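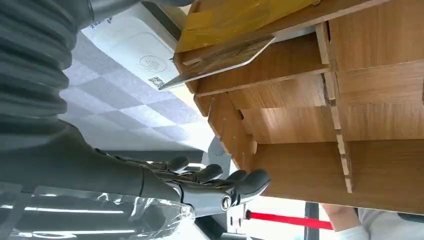
Tuesday, late afternoon. Stamatia asked me to write up the sorting tray before I forget what we decided, so I am doing it now with a cup of tea, which is my favorite way to write anything up – slowly and with too many asides.

The tray goes by Bresum in our notes, and it lives on the main desk, a little to the right of the middle, where you can reach it from a chair without leaning. I tried it further back in April and got a sore shoulder for my trouble!

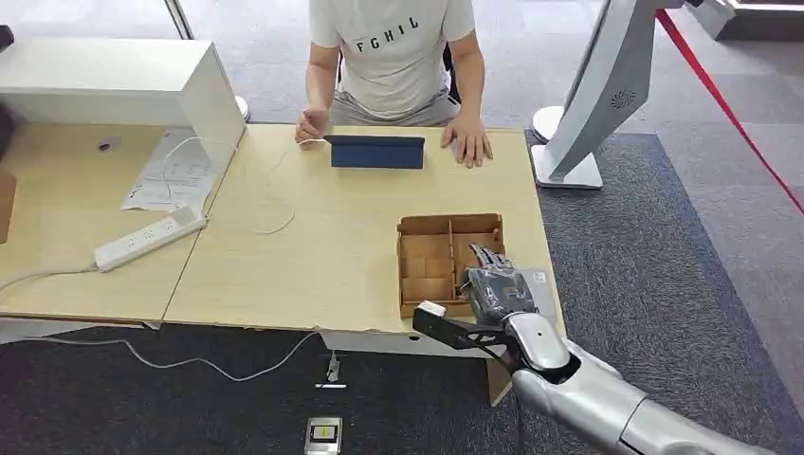 The long divider stays as it is. Stamatia would like one more crosspiece and I would like one fewer, so we have agreed to leave the cells alone until the Florkell parts come in (order 756, if anyone is chasing it). Please keep the tablet folded up in its case at the far side, and mind the white cable, it does like to wander.
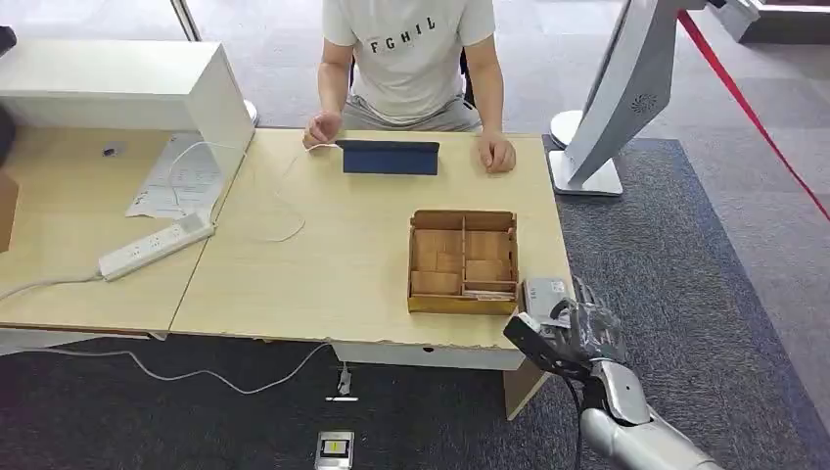
Sorting box and tablet on the main table, power strip on the left-hand section.

Still to do: find a shorter cable, label the wooden shelves, and ask Vasiliki Sarantis if she wants the 14 spare dividers from Panagiotou.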